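We use cookies to remember which pages you have read. Accept all | Choose | Read our cookie notice

Can a robot practise in a pretend kitchen?

You may have seen films of robots doing the washing-up. They look very clever. Before you believe all of it, it helps to know how a robot gets its practice, and what the practice leaves out.

A lot of it happens inside a computer. Programmers build a kitchen out of numbers, a bit like a level in a video game, and put a pretend robot in it. This is called a simulation. If the pretend robot drops a plate, no one has to sweep up. 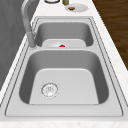

Words by Honkanen, science writer for Widus young readers
Tue 25 May

The sink on this page is one of these computer kitchens. There is a plate in the far part of it with something small and red on top. You probably thought "food" straight away. A computer doesn't. To a computer, a picture is a huge grid of coloured dots, and the software has to work out which dots belong together. Is the red bit part of the plate, or a separate thing sitting on it? Where does the plate stop and the sink begin? White plate, pale grey sink: that's harder than it sounds.

Working out what is there is called perception. It is the first job, and plenty of robots get stuck on it.

The second job is planning. Suppose the robot is told to move the red thing on to another plate. It needs a path for its arm that doesn't bang into the tap. The divider in the middle of the sink is in the way too. You do this without thinking when you reach for a biscuit over a glass of milk (most days, anyway). The software has to check lots of possible paths and throw out the bad ones.

The third job is control. That means sending orders to the motors, over and over, and correcting small mistakes as they happen. Let's say the software sends 40 orders every second. If one of them is a little bit wrong, the next one can fix it. If they are all wrong in the same direction, you get a robot punching a sink.

Now for the part I grumble about. A company we'll call Rirkard has a program named Ullance. Rirkard says Ullance moved the food correctly in 424 practice goes. Sounds brilliant! But 424 out of how many? If it was 424 out of 500, that is not bad. If it was 424 out of 10,000, I would not let it near my lunch. When someone gives you one number, ask for the other one.

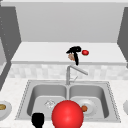

Back at the computer sink: a big red ball at the front, with a black gripper finger to the left of it.

Look at how smooth everything is. A real tomato can be squashy. A real sink has suds, old tea leaves and a spoon someone forgot. Light from a window changes all day long, and a cloud can make the same plate look like a different colour. Programmers can add some of these things to a simulation, but they have to think of them first. Anything they forget, the robot never practises.

The red ball is useful for another reason. It covers part of the sink, so a program using this view has to cope with not seeing what's behind it. Good software keeps a sort of memory of where things were. Poor software acts as if the hidden part has vanished, like a baby playing peekaboo.

So is pretend practice a waste of time? No. A computer can run 100 goes while you eat your toast, and it can run them at night. Pilots train in simulators too. But pilots also have to fly real aeroplanes before anyone lets them carry passengers, and I think robots should have to do the same with real plates.

Next time you see a film of a kitchen robot, try asking these:

Was that a real kitchen or a computer one?
How many times did it go wrong?
Has it been tried in a kitchen it had never seen before?
Was a person steering it?

If the film doesn't say, write and ask the people who made it. They might even answer.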